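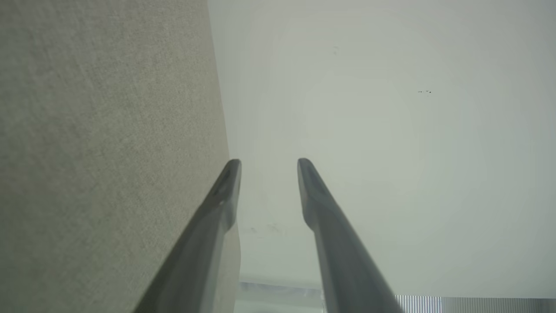

Fig. 1. Woven beige fabric next to a smooth off-white surface.

Unit 4: Soft Seating and the Stuff That Lands on It
Household Textiles, Provcombe evening course, handout for the May session

Okay, last time we got as far as weave and never made it to laundry, so we're picking up there. I want you thinking about two things at once tonight: the cloth that stays put (your sofa, your bench, the padded seat in the hall) and the cloth that passes over it all week long.

Start with the cover. Mottled yarns – a few shades of beige or gray mixed together – are a gift to anyone who sits down with a sandwich. Crumbs and lint just don't show up the way they do on a flat, solid color. The catch is that you stop looking! I went over my own seat last winter with the Virág brush (the stiff one I passed around in Unit 2) and was pretty embarrassed by what came up.

Try this at home:
Brush along the weave first, then across it.
Vacuum with the soft head for 5 minutes, and get into the back edge.
Blot spills with a white cloth. Colored cloths can leave dye behind, and then you have two problems.

Now, clothes. My rule is that a seat can hold clothes for 30 minutes, and after that they go in a drawer or in the wash. I break it constantly. The ones I fuss over are two-color pieces, red and white above all. Left damp in a heap, red can creep into white, and a pale seat cover can pick it up too. Shake them out flat, keep the colors from lying on each other, and wash cold. Shiny fabrics crease in a heap as well, and a hot iron will ruin a lot of them, so hang them up early.

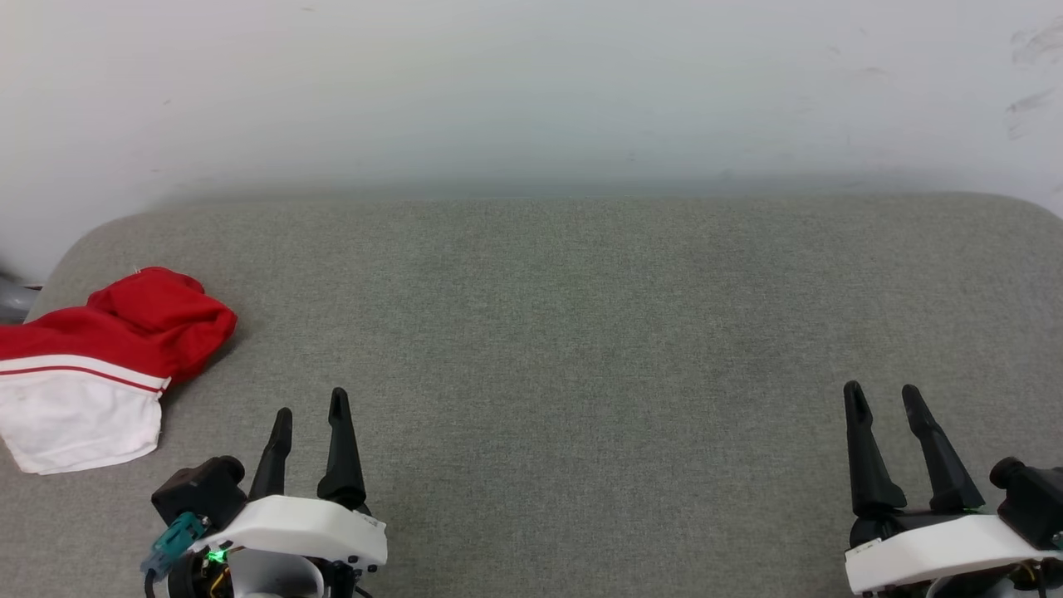

Zosiler wrote in after the last handout that cold water never gets sports clothes clean, and that a warm wash with a color-catching sheet has worked fine for years. Fair enough, and if the care label allows warm, go ahead. I'd still do the first wash of anything red by itself.

For next time, read the Hukach booklet on care labels, roughly the first half, and bring one garment whose label you can't make sense of. Clean ones, please.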